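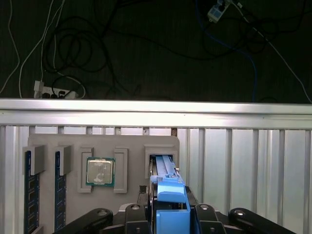 The candle had gone out twice before Rezaul Biswas got to the end of the invocation, and both times he wrote it down as a sign. I was sitting by the window, which didn't shut properly, and I wrote down the draught.

Biswas runs evening sessions in Menmont for people who want to meet their guardian spirit. You pay, you bring a white candle and something you've owned since childhood, and over 6 weeks he teaches you to call on a being named Pitonar. Pitonar, he says, looks after travellers and people with money worries. That covers most of the people I know.

I asked where the name comes from. Biswas said it was in an old handwritten book kept by a family in Hukach. Had he seen the book? He had seen a copy. Could I see the copy? It was, he told me, only for those who had finished the second course. The second course costs more than the first.

None of this makes him a crook. I liked him, and he plainly believes most of what he teaches. He answered everything I put to him, in his fashion, and he gave me back my deposit when I missed a week with a cold. But I have sat through a good many of these circles over 18 years of writing about them, and the old book that can't be looked at turns up in nearly all of them.
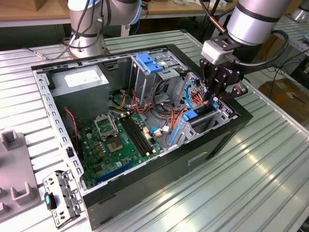

Anwara Sultana took the full course last winter and kept a diary of every request she made. She let me read it at her kitchen table in Bandara. Some entries are touching. Some are about parking. She marked each one as answered, partly answered or waiting, and there is no column for "no".

"He doesn't say no," she told me. "He says later."

I asked how long later could be. She thought it over and said there wasn't a limit.

What bothers me is how the marking is done. A request for work was put down as answered when a cousin rang to ask if she could mind his children for an afternoon, unpaid. A request for better sleep was partly answered, on the strength of one good night. I could get results like that by praying to my kettle.

Sultana knows I think so. She says the course made her sit still for half an hour each evening and work out what she wanted, and that she hadn't done it since school. I believe her. I'd only point out that the sitting still was free, and the course was £473.

Biswas is taking names for the next group, which starts in October. He tells me he has room for one more sceptic, provided I bring my own candle.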